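Wir verwenden Cookies, um unser Angebot zu verbessern. Mehr erfahren | Einverstanden

Satt mit Ansage

Der Abokasten fürs Büro verspricht gesündere Mittagspausen. Unsere Autorin hat einen Monat lang mitgegessen und Fragen behalten.

Von Zubaida Ghumman

Im Dezember stand in unserer Teeküche plötzlich ein Aufsteller von Illby. »Pausen, die tragen«, hieß es darauf, und darunter, kleiner: 11 Euro pro Kopf und Tag. Dafür liefert die Firma Obst, Gemüse, Brot und etwas Eiweiß, alles in Portionen, alles angeblich so zusammengestellt, dass am Nachmittag niemand mehr über der Tastatur einnickt.

Das Nachmittagstief ist ein gutes Geschäft. Gegen Müdigkeit nach dem Essen gibt es inzwischen Apps, Schrittzähler und eben Kisten. Der Konkurrent Adau wirbt mit einer hauseigenen Befragung: 539 Beschäftigte, die meisten davon »deutlich konzentrierter«. Wer nachfragt, erfährt, dass es sich um Kunden handelte und dass sie sich selbst einschätzten. Eine Vergleichsgruppe gab es nicht. Man hätte denselben Leuten auch einen Spaziergang schenken können.

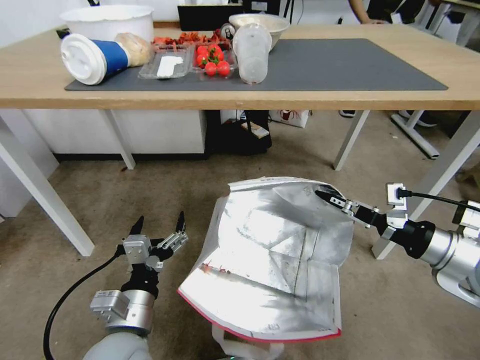

Bleibt die Frage, wer in diesen Betrieben überhaupt noch Pause macht. In meinem Team aßen im Testmonat fast alle am Schreibtisch, eine Hand an der Maus. Die Kiste hat daran nichts geändert, eher im Gegenteil: Wer nicht mehr zum Bäcker muss, steht auch nicht mehr auf. Ich halte das für keinen Zufall. Ein Arbeitgeber, der Essen bis an den Platz bringen lässt, kauft sich auch die zwanzig Minuten Weg dazu – und verbucht das Ganze als Fürsorge.

Bei Illby sieht man das naturgemäß anders. Man schaffe Anlässe zur Begegnung, schreibt die Pressestelle. Auf die Frage nach dem Verpackungsmüll kam ein Absatz über Kreisläufe, ohne eine einzige Zahl.

Geschmeckt hat es übrigens meistens. Das Brot war besser als das vom Bahnhof, die Birnen waren hart. Müde war ich um halb drei trotzdem.

Kommentare (3)

huris_77: Bei uns wurde dafür der Kantinenzuschuss gestrichen. Stand so nicht im Aufsteller.

Mittagsläuferin: Etwas einseitig. Ich arbeite im Gewerbegebiet, da gibt es keinen Bäcker, zu dem man laufen könnte.

K. aus B.: 11 Euro für harte Birnen, na danke.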